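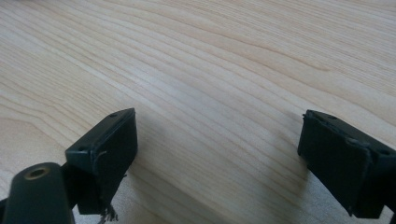 The Plarkik top, close up. Wavy grain, pale finish, and I still couldn't swear it's a tree.

Gallery 5: a hat rack, a cap and a table

22 April 2024

I run these galleries for people who are thinking of buying something for the hallway or the spare room and would like to see it without a vase of eucalyptus next to it. This time it's the Florby, a white wire hat rack which the shop, Sasitz, calls "the end of hat clutter". I have been promised the end of a good many kinds of clutter over the years and I still can't find my gloves.

Two pictures in this one. The first has the table top, close up. The second has the rack in it.

About the table, then. It's the Plarkik in the finish they call Miyazaki, and the listing says "natural grain character". That could mean anything. The lines run on a slant, bunch up through the middle and then open out again in long curves, and it's a pleasant thing to look at, I'll give them that. But a good printed surface can do the same trick, and the listing goes very quiet when it gets to what the top is made of. I asked Sasitz in November. The reply thanked me for my interest in grain.

The sheen is soft, closer to matt, with a slightly brighter patch where the light falls on it. If you want a shiny table, look elsewhere. If you're hoping the finish will hide crumbs, I have my doubts, as pale tops show everything dark that lands on them. The corners at the near side are rounded, which you can see in the second picture. People with small children tend to ask.

The rack comes flat in a box and goes together without tools, or so says the sheet. I'm suspicious of that phrase. It usually means you'll want pliers and won't be told so. The sheet is numbered 1004, in case you lose yours and have to ask for another, and it has no words on it at all, only drawings. I'd have liked one word. "Up" would have done.

What you get for your money is a round base, a lower tier of spokes and an upper tier of spokes, with thin upright wires between. Think of a bicycle wheel with the tyre off, and then another one above it. The shop says it holds 20 hats. Well — 20 of what? Bobble hats, possibly. Caps have brims and brims stick out, and once you've hung a few on neighbouring arms I'd expect them to start arguing. Anyone with a proper sun hat should halve the figure and then have a think.

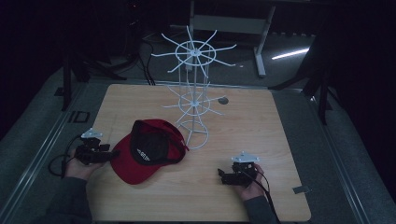

Florby rack upright on the table, red cap beside it with the black lining showing.

I like having a cap next to it for size. You can judge the spread of the arms against something you probably own, and that tells me more than a line in a listing. The cap is red with a darker red brim, and it's lying upside down, so you get the little white label on the lining and the thin strap trailing off from the back towards the foot of the rack. A cap is a fair test for this sort of thing, if you ask me. It's what most of us have too many of.

White wire is a choice I go back and forth on. It looks light, and in a narrow hall that helps. It also shows dust, and there is a lot of wire here for dust to sit on. The arms are thin, too. I'd want to know what a heavy wet felt hat does to one of them over a winter, and the listing doesn't go into it.

It's made to stand on a surface, so you do lose part of a table to it. People forget this. They see a rack and think they've gained space, and then the post has nowhere to go. Measure first. The listing gives 90 cm of clear height as the amount to leave above your table or shelf, and I would want every bit of that if you plan to lift hats off the top tier without knocking your knuckles.

Would I buy one? For a market stall, or for somebody who sells knitted hats from the front room, yes, I can see the point. You'd get them all round, at two heights, and customers could walk about it. For a family hall I'm less sure. A row of hooks costs next to nothing, takes no table and has never claimed to be the end of anything. Then again, hooks need a wall you're allowed to drill, and plenty of readers rent.

A word on colour, as someone always asks: the table is a warm beige in the second picture and paler in the first. Screens will make their own mess of it too. Ask for a sample of the finish before you order a whole table, and hold it against your own floor at night with the lamps on.

If you own a Florby and have managed the full 20, send me a picture. I'll put it up, hats and all, and I'll say I was wrong in the caption.

Next gallery: shoe trays. Sasitz says theirs is "the last you'll ever need".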